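# The Long Afternoon of *Palma*

Restored and returned to theaters this September, Ileana Ene's second feature asks for patience and repays it in small amounts.

When *Palma* was first shown, it was received as a minor work by a director who had already made her reputation. Its story is slight. A widowed ferry clerk, played by Soledad Jara, learns that the river crossing where she has sold tickets since girlhood will close at the end of the season. She tells no one for most of the film's length. She goes to work, eats lunch on the landing, and walks home by the same road. The closing is announced to the rest of the town in a single line of dialogue, spoken by a man with his back to us.

Seen again in the print prepared by the Jurnano archive, the film appears far more carefully built than its first reviewers allowed. Ene and her cinematographer, Sixten Grønli, work with a very limited set of camera positions. The ticket booth is filmed from only 4 angles, and each is reserved for a particular hour of the day. By the middle of the picture, the viewer knows the time from the placement of the window. When Ene finally breaks the pattern, in the scene where the clerk counts the cash drawer at dawn, the effect is close to alarm, although nothing in the action has changed.

Grønli's interiors have often been compared with still-life painting, and the comparison is fair up to a point. His rooms are crowded with ordinary goods: jars, folded cloth, receipts on a nail. They are lit plainly, and the camera stays on them a little longer than the plot requires. What separates them from painting is sound. The editor, Ulises Alarcón, carries the noise of the river into every room, sometimes so faintly that it is noticed only when it stops.

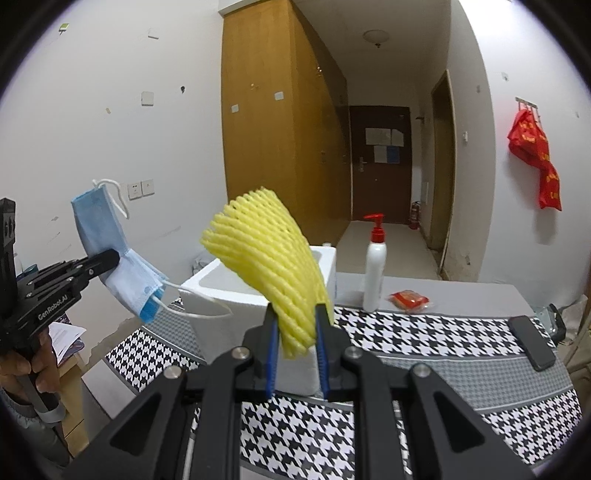
Alarcón's contribution deserves more attention than it has received. The finished film contains 559 cuts, a modest number for a feature of its period, and long stretches contain almost none. His working notes, now held with the print, show that an earlier assembly ran to 1088. The difference lies chiefly in the conversations. Alarcón removed nearly every reaction shot from the scenes between the clerk and her sister, so that we hear one woman and look at the other. Jara's performance depends on this decision. Much of her best work is done while listening.

She was not the studio's choice. Rudard, which financed the production, had asked for a better-known actress and agreed to Jara only after Ene offered to shorten the schedule. The result was a shoot of 16 days on the river, with the remaining scenes completed on a small stage. The hurry does not show on the landing. It does show in the weakest passage, a wedding party in the second half, where the extras stand too evenly apart and the music seems to belong to another picture. Ene never defended the sequence, and it remains a puzzle that she kept it at such length.

The critic Thenmozhi Subramaniam, whose essay accompanies the new release, argues that *Palma* should be read beside Ene's later and more celebrated *Stonorus*. Both concern a person who keeps a secret out of habit. In the later film the secret is a crime, and the suspense carries the audience along. In *Palma* it is merely bad news – something everyone will learn in time. Subramaniam considers this the bolder design. "The film has given away its ending," she writes, "and must now find another reason for us to stay."

Whether it finds one will depend on the viewer. The middle section is slow even by the standards of its director, and the sister's illness is raised and dropped without much purpose. Yet the final crossing, in which the clerk rides as a passenger and hands over her own ticket, has a force that the earlier scenes have quietly prepared. Jara holds out the stub, waits, and puts it in her coat pocket when the deckhand walks past her.

The restoration itself is sound. The grays of the water have depth again, and the dialogue, muffled in older copies, can be followed without strain. Some wear remains visible at the reel changes. The archive has left the original title cards untouched, including the misspelled name of the ferry.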